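3. Setting up and maintaining the hand-held grippers

3.1 Condition at handover

Both grippers came to us from the previous group in September. The left unit closed unevenly: one finger reached the centre line before the other, and the gap reported by the tracking software drifted during a session. Ľubica Tichý stripped the unit and found a loose screw in the finger carriage and dust packed into the rail. The rail was cleaned with a dry brush and oiled lightly, and the screw was refitted with thread lock.

3.2 Finger pads

The ribbed orange pads wear first. Magnus Jardine replaced all four before the main recordings and wrote the date on the inside of each housing. A pad is now changed when its ridges feel smooth to the thumb, or after 300 grasps, whichever comes first. The old pads were glued — removing them took longer than any other job — so the new ones are held by double-sided tape.

3.3 Markers and calibration

Finger opening is worked out from the square markers on the finger blocks. A marker that has lifted at one corner gives a false reading, so each is pressed flat and wiped before use. Calibration consists of opening and closing each gripper fully five times, then holding it at 90 mm against a gauge block. We repeat this every Friday and after any repair.

3.4 Check on the table

After calibration the operator runs a short trial with bathroom items on the round wooden table.

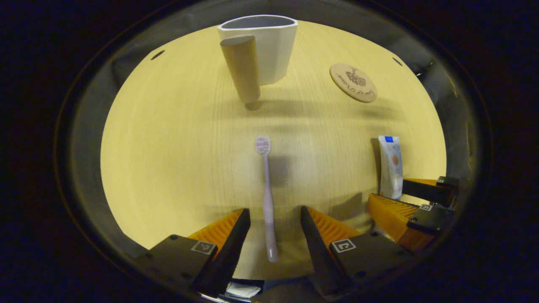

The slender handle of a toothbrush is a harder test than the cup, as a small error in finger alignment makes it turn in the grip. Vasilis Spahić ran 51 trials after the repair and logged the gap reading at each grasp. Drift in the left unit stayed below the limit set in section 2. The right unit showed a small offset when fully open — we corrected this in the Fladex settings file and left the hardware alone.

3.5 Remaining faults

The cable clip on the right unit still works loose. A printed replacement has been drawn but not fitted.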